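Home | Getting started | Daily set-up | Faults | Contacts

4. Starting the bin picker on your shift

I used to do this sorting by hand at Tralgate, so I wrote these steps the way I'd have wanted them on my first day with the arm!

1. Check both spring clamps on the back of the bin. Give each a tug — they should not shift.
2. Tip in a mixed handful from the returns tote. Spread things out a bit, but don't line them up.
3. Step back, press Start and let it try each item.
4. Log anything it misses twice. Fergal Brophy reads the log at 40 minutes past the hour.

Caution: press Pause before you reach into the bin, even for something tiny.

Note: we used to be on our feet sorting all shift. Now it's 45 minutes minding the arm, then a swap to packing (my back is much happier, though I do miss the chatting). If you'd like longer on packing, ask Marisol Benavides and she'll change the rota. 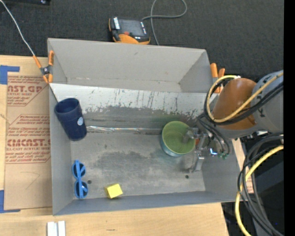
5. When you swap over, tell the next person which items have been giving it trouble, and leave the log open for them.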